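Neuordnung der Hygienevorräte im Haus Ostora

Zum 30. Januar 2025 tritt die überarbeitete Regelung zur Lagerung von Papierwaren in Kraft. Sie gilt für sämtliche Sanitär- und Nebenräume des Hauses.
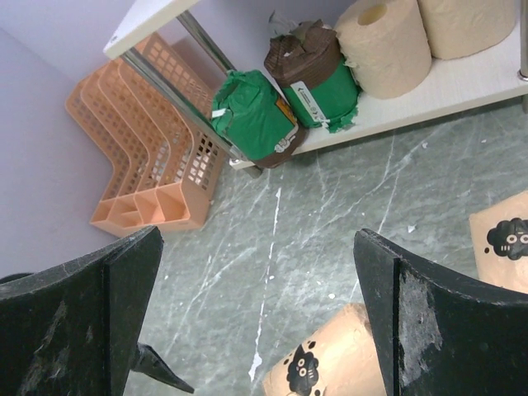 Maßgeblich ist künftig der Grundsatz, dass Verbrauchsmaterial nicht auf dem Fußboden gelagert wird. Grün verpackte Ware findet ihren Platz auf dem unteren Regalboden. Ordnungshelfer wie der orangefarbene Kunststoffeinsatz an der Wand sind ebenfalls in das Regal aufzunehmen, sofern die Stellfläche dies zulässt.

Angebrochene Packungen sind vor neuen aufzubrauchen. Einzelne Rollen ohne Umverpackung werden aufrecht abgestellt. 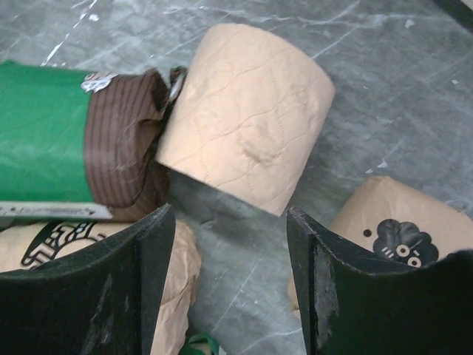 Birsen Yalçınkaya regte hierzu an, lose Rollen getrennt von der verpackten Ware zu führen und den Bestand alle 7 Tage zu prüfen. Der Vorschlag wurde übernommen.

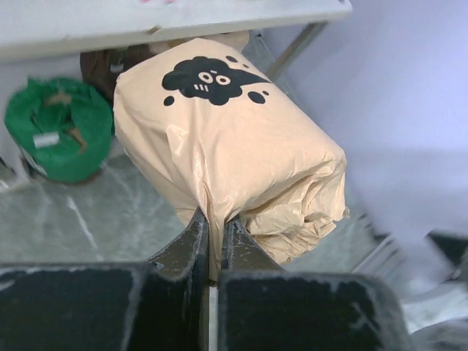
Packung in Beige mit schwarzem Comic-Aufdruck

Bestellungen nimmt weiterhin Mathis Collet unter der Durchwahl 3407 entgegen.

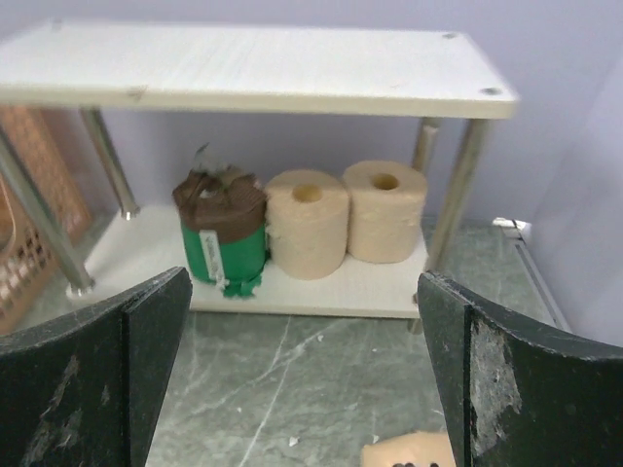 Über die Beschaffung weiterer Möbel wird im Juli entschieden. Bis dahin ist der vorhandene Bestand zu nutzen. Bei kleinen weißen Regalen mit zwei Böden und Metallbeinen sind die Artikel auf dem unteren Boden nebeneinander aufzustellen; der obere Boden bleibt für Handtücher vorgesehen.

Weitere Meldungen
Schlüsselausgabe im Haus Pirkiveo
Neue Reinigungszeiten im Erdgeschoss
Wadari: Hinweise zur Abfalltrennung
Raumbelegung im ersten Halbjahr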